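Teaching the pick, one waypoint at a time

By now your tray is loaded and the tower is lying open beside it, so we can get to the part I enjoy most – guiding the arm by hand. Switch to free-drive, take hold of the wrist (not the fingers, please!) and bring the gripper over the drive nice and slowly.

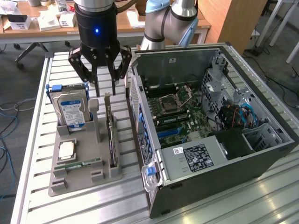

Fingers open above the hard drive and graphics card, tower to the right.

Save this as your approach point, then ease straight down and save the grasp. I usually end up with 11 waypoints for the drive alone, and that's perfectly fine. Play the whole thing back at low speed 3 times before moving on to the graphics card, and keep a hand near the stop button while you do. The memory module can wait for the next page, when we switch to the remote pendant.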